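Teaching by demonstration

Teaching by demonstration, also called programming by demonstration or imitation learning, is a way of giving a robot a skill by having a person carry out the task while the motion is recorded. The recordings are then used to fit a control policy, a program that takes in what the robot senses and puts out the next movement. The method is used for jobs that are hard to write down as fixed steps, such as wiping a curved surface, sorting bottles or hanging a towel.

Methods

There are 3 main ways to collect demonstrations. In kinesthetic teaching, the operator takes hold of the robot arm and moves it through the task while the joints are left slack. In teleoperation, the operator stays apart from the robot and drives it with a joystick, a headset or a smaller copy of the arm. In the third, the operator holds a gripper of the same shape as the one fitted to the robot and does the work directly, with no robot needed. A camera on the tool records the view over the jaws. 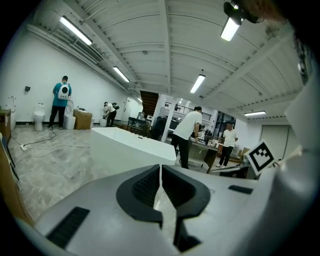
Handheld collection can be done in homes, shops, showrooms and workshops, and several people can work in the same room at once. The position of the tool is recovered afterward from the video, often with the help of a motion sensor. Printed square markers may be used to fix a common reference or to track how far the jaws are open.

Recording

A single demonstration is called an episode. It starts with the tool in a free position and ends when the task is done or given up. Failed episodes are usually labeled and set aside, although some groups keep them to train a separate model that detects errors. Operators are asked to move at an even pace and to keep the object in view while the jaws close.

The Clurcombe set, a collection of household and bathroom tasks, holds 4000 episodes recorded with 2 tool designs. Of these, 261 were withdrawn after review, most of them for lost tracking near glossy surfaces. Its collection guide was written by Nazanin Mahmoudi and has been reused with small changes by the Vusard project.

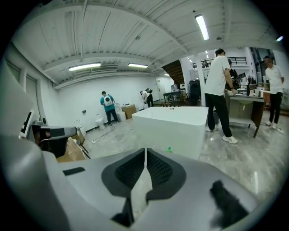 Large white objects and plain walls give a tracking program few points to follow. Patterned floors, furniture and stair railings give it more. Bright ceiling lights can wash out part of a wide-angle view, and exposure is often locked before a session for this reason.

Remote control compared

Teleoperation records the commands sent to the real arm, so the data already respect its reach and speed. It is slower, and the operator may have little or no sense of touch. A handheld tool lets the operator feel contact, but a person can make movements that the arm cannot repeat. The Zodus toolkit checks each path against a model of the target arm and rejects those that fall outside its limits. Mousavi, an older package, shortens or slows the path instead.

See also: Teleoperation; Behavior cloning; End effector; Visual odometry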